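Speaker notes — sorting and insertion from wrist view only
Rarard manipulation group, Wendurside session, slot of 6 minutes plus questions

Opening. Skip the group history. Go straight to the problem: a policy that places a shaped piece in a matching hole has to solve two things, which hole and what angle. Most of our earlier numbers mixed the two. A failed insertion was logged as a failure and we couldn't say which part broke.

Method. We split each trial into a selection stage and a seating stage, scored separately. Selection counts as correct when the fingers stop over the right recess. Seating counts when the piece lies flush and the fingers have let go. Same network for both, wrist camera as the only input. Mention that the board is a children's puzzle bought off the shelf — the slots are painted inside, and that paint matters later. 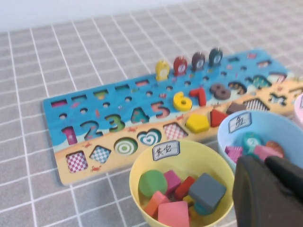
Wrist view, board partly filled. Bowl labels: 其它 (other) and 鱼 (fish).

Point out the heart and circle recesses, both empty, both with a printed pattern on the floor. Then the pentagon, triangle and square further along, already seated. From the wrist the board runs at a diagonal, so nothing lines up with the image axes. We left it that way for all trials. The fingers also cover part of the blue fish bowl, so the policy can't count on seeing every piece in it.

Results. 100 trials on the shape row. Selection was correct in 59 of them with the baseline. Say the number plainly and move on. Don't read out the table. The errors cluster on recesses whose floor patterns share a colour, even when the outlines are quite different. Our reading is that the network is leaning on the paint more than the edge.

The Esposito variant adds a second crop centred between the fingertips. It helps seating. It does little for selection, as you'd expect from where the crop is taken. If asked about cost: 2 extra layers, no change to the control rate.

Limits. One board, one gripper, one tablecloth. The fish pegs were left out of the scoring. They stand upright and need a different approach angle. We have not tested with the floors painted over, and that is the next job at Troltstead in July.

Close on the split scoring. It's cheap to add and it changes which model looks better. Leave the slide up for questions.

Contact: Rarard manipulation group, Wendurside | © Rarard | Back to top
2 comments · 6 shares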